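Print this thread | E-mail this thread

This site uses cookies to keep you logged in. OK | Settings

Two-arm laundry build in the shared workshop
Started by Kelly Portela, January

kportela
So the two-arm build is finally on the workshop floor next to the washer, and I've got questions. Both arms run off one Vustel driver board (199 used, and the seller threw in spare fingers!). The plan is modest: grab the basket by the rim, pull it square to the door, let go. I'm leaving the door latch for the spring - one headache at a time.

My trouble is the left arm. It comes in on the rim fine when I drive it slowly, but anything over 50 percent speed and the wrist wobbles enough that the fingers land on the outside of the rim or on nothing. I've retightened everything I can reach. Right arm, same parts, same code, behaves like an angel.
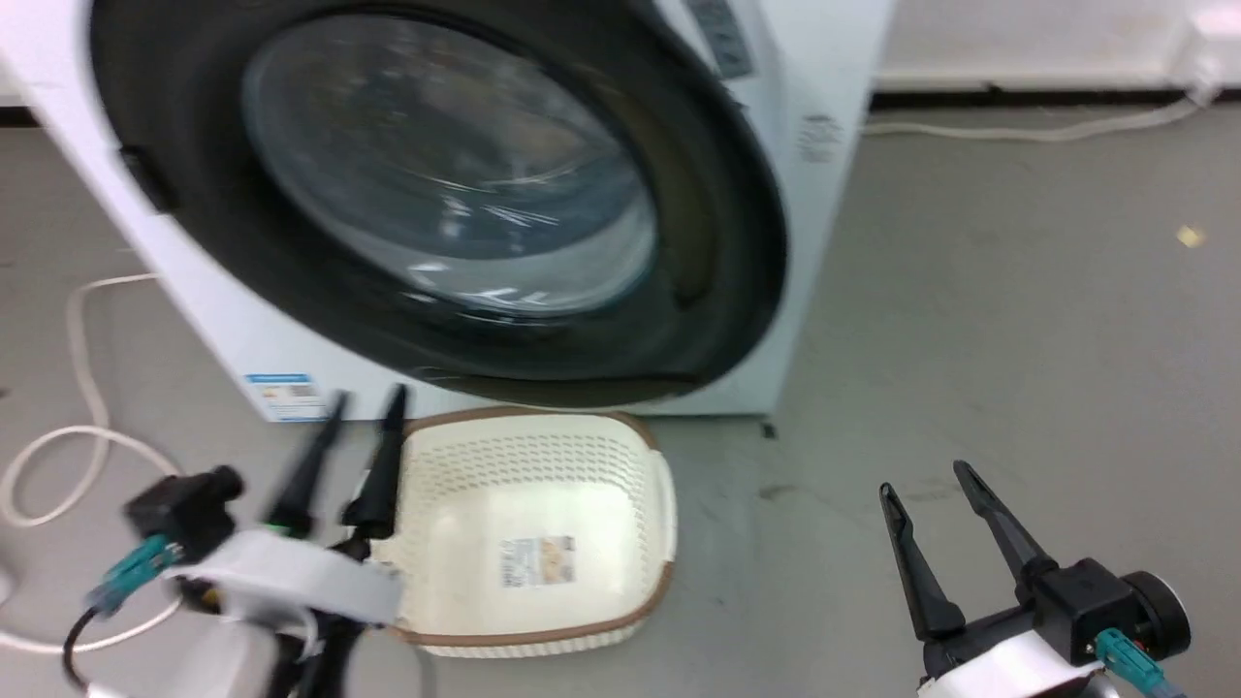 Margit Kiss thinks the basket is the wrong thing to start with, and that a plain box with thick walls would tell you more about the wobble in one evening than a month of laundry will.

kportela
I hear you, but a box doesn't have that lip! The lip is the whole reason I went with long fingers.

wcamargo
Siding with Kelly. Practice on the thing you want to move. But I'd swap the left and right wrist motors before touching any code. If the wobble moves over with the motor, there's your answer.

margit_k
Fine, swap the motors, but do it with the box :) Long fingers make every bit of slop bigger at the tips. I cut mine down by 17 mm and it was a different machine.

abelardo_h
Check your cable too. Mine was tugging on the wrist every time it turned, and I blamed the motor for weeks. Give it a bigger loop and tie it farther back.

kportela
OK, motors first, then the cable. I'm not cutting the fingers yet, sorry Margit - I only have the one spare set. Does anyone know if the wrist screws on these are threadlocked from the factory?

wcamargo
Mine were. Warm them up a little first and use a decent driver, they strip easily.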